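Sat 1 October

Woke at five with the marrow on my mind. Entries for the Brisville autumn show close at noon on Monday and mine has developed a lean. I turned it to face the other way, so now it leans at the shed.

Yae Noguchi rang at eight to ask if I'd seen the schedule. I had. They have merged Chutneys with Relishes, and she has been making relish since March on the understanding that they were separate. We agreed it was an outrage and then talked for 17 minutes about her knee.

Bullfinches in the plum tree again, stripping what's left. I am told they are a handsome bird. I prefer them on a wall. 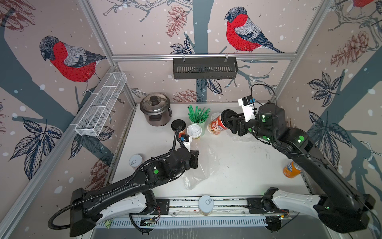

Afternoon

Bus to Grandden for jar lids. El-Sayed's had the wrong size in packs of 100 and the right size in packs of 16, and I need 17. Bought both, for reasons that seemed sound at the till. The man asked if I was a business.

Came home and did the onions. The schedule says "dressed and tied", which every year sounds more like an instruction to me than to the onions. Used green raffia. Untied it all, used the plain.

Still can't find the bean seed I saved. It was in a plastic bag, and this house is largely plastic bags — I have opened most of them.

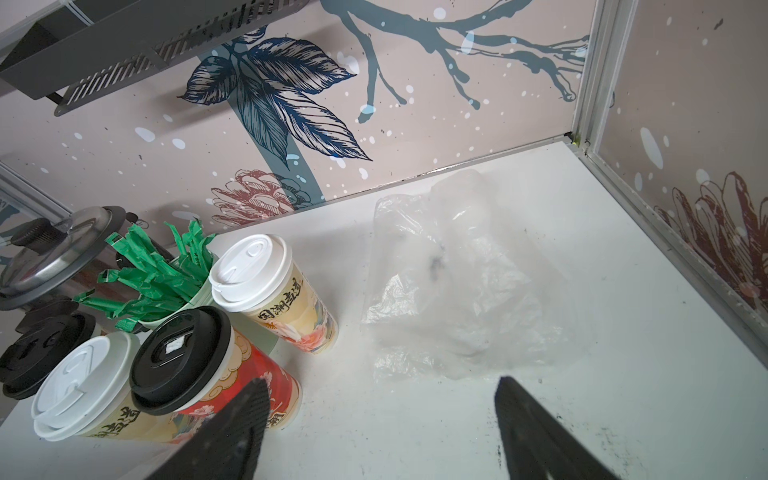
Evening

Soup. Wrote out my labels and spelt "piccalilli" three ways. Rain by nine, and the marrow is under a bath towel.

Recent entries
The wrong kind of twine
Yae's knee, continued
A day out at Skuvirell
Slugs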